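About Hilix

G'day, and thanks for having a poke around!

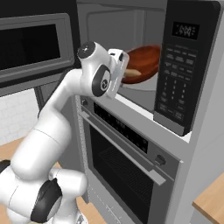
A simulated arm at the microwave, bowl inside.

I started Hilix in Kidadbridge because I was fed up with rewriting the same motion planner every time I changed jobs. We make planning and control software for robot arms that have to work in kitchens, and kitchens are rotten places for an arm (tight cupboards, shiny doors, bowls that sit wherever they like). Most of our day goes into simulation, so a planner can make a complete mess of dinner and all we have to clean up is a log file.

Our main product is Pukska, the planner. You give it a goal and a model of the room and it works out a path for the whole arm, elbow and all. Reaching into a microwave is one of my favourite tests, as the wrist has to get through the opening at a decent angle and still leave the gripper room to move. Version 2 came out in June and it replans mid-reach, which I'm still pretty chuffed about!

Then there's Ilie, our tooling side. It replays runs, colours in the near misses and lets you scrub back to the exact moment the plan went pear-shaped. We built it for ourselves, and then customers saw it over our shoulders and wanted a copy. The nightly test set is up to 1093 kitchen tasks now, each with its own layout, and if the pass rate drops we hear about it before the kettle's boiled.

We're a small mob and we like it that way. Everyone writes code, everyone answers support emails, and whoever breaks the nightly build brings the biscuits. Almost 100 labs and workshops run our software, and plenty of our best features began as a grumpy bug report from one of them.

Got an arm that keeps clobbering the cupboards? Send us a log through the contact page and tell us what you were hoping it would do.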